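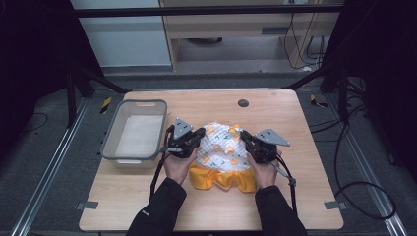
July
Delali Agbenyega

Textiles at Home, session 5: folding things that don't want to be folded

Welcome back, everyone! Last time we worked with tea towels and pillowcases, which are a gift to the beginner because they have four corners and stay where you put them. Now we move on to the awkward cloths: quilted pieces, padded pieces, and anything made from two fabrics that behave differently. I love this session. It is the one where people start arguing about folding on the way to the bus.

Please bring one quilted or two-fabric item from home. A baby blanket is ideal, so is a padded play mat or a lined table runner. If you have nothing suitable, Loretta Schumacher keeps a box of practice cloths in the Brorside store cupboard (ask her for the key before we begin, as she teaches next door).

1. Why mixed cloths misbehave

Quilting is layers held together by stitching. The stitching makes the cloth springy, so it resists a crease and tries to open again. A plain woven piece joined to it has none of that spring. It slumps, gathers into soft folds and slides underneath the stiffer part. Pick the whole thing up by the quilted end and the plain end hangs in a rope. Pick it up by the plain end and the quilted part swings about like a door.

So the first question to ask of any cloth is: which part is in charge? Nearly always it is the stiffer one. Flatten that first and let the softer part follow.

Patterned quilting has a bonus, by the way. A small repeating print, little fruits or leaves or dots, gives you something to line up by eye. If the row of motifs runs parallel to the table edge, your cloth is straight. You can't do that with a plain yellow lining, however cheerful it looks.

2. From heap to flat

Start with the cloth dropped on the table in a heap. Don't shake it out in the air; we are learning to do this on the surface, where you can see what is happening.

Find the seam where the two fabrics meet. Put one hand on each side of the stiffer part and draw the hands apart until the slack has gone. Gently! You are taking up looseness, and once the stitching starts to pull you have gone too far. Then hold one side still and smooth towards the other with the flat of your hand.

Move down past the seam and open the soft part a fold at a time, working outwards from the middle. It is tempting to grab a far corner and tug. This usually drags the top half round and you begin again, as my whole group from the spring will remember.

Pirjo Partanen, who taught me, used to say "hands wide, elbows low". It sounds like dancing advice, and it does help. With your elbows up you press down hard without noticing, and the cloth creeps.

3. The fold

Fold across the seam last. This matters more than anything else on the sheet. A seam between thick and thin is a natural hinge, so if you fold there first, every later fold has to fight it.

For a piece the size of a baby blanket:

Fold the long sides in to meet at the centre line.
Fold in half along that line and press out the air with your forearm.
Bring the soft end up over the quilted end, so the seam becomes the outer edge.
Turn the whole bundle over and let its own weight hold it shut.

The soft fabric ends up wrapped round the springy one. Try it the other way as well and watch it slowly unfurl — very satisfying, in a maddening sort of way.

4. Into the bin

We use straight-sided plastic bins for storage. Have yours on the table before you start folding, to the left if you are right-handed, with enough clear space beside it to work. Stand bundles on edge, seam side up, and stop while you can still slide a flat hand down the side. Quilted things puff up again overnight.

If your bin has a cut-out handle, face it towards you on the shelf. Yavuz Eren packed 40 bundles for the Tallach sale with the handles facing the wall, and we are all still fond of him.

Practice before session 6

Fold the same cloth five times, going back to a proper heap each time. Then write two or three lines on which part was in charge and where it slipped. Rough notes are fine, and sketches are very welcome.

Cupboard key code for evening practice is 3204. Please put the practice cloths back folded!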